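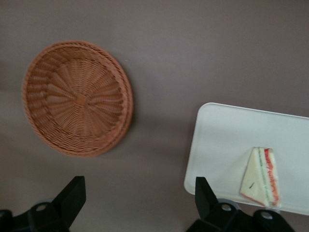

Tegwen Wynne wants the finger check done before the camera check, and these notes now follow that order.

Unit 8. Wrist and gripper care, Zandlow cell

1. Park the arm, cut drive power, leave the controller on.
2. Try each finger screw with the short key. A finger that rocks on its base is taken off, cleaned and refitted.
3. Close the fingers by hand. The tips should meet – if one leads, reset the base.
4. Restore power. Open and close 100 times at 80 percent speed. Log any stall.
5. Check the wrist view with the gripper open. Both tips must show, with clear table between them.
6. Run one pick from tray to basket at low speed.

Fault 959 in step 4: see the Dudás sheet. Logs are due Wednesday.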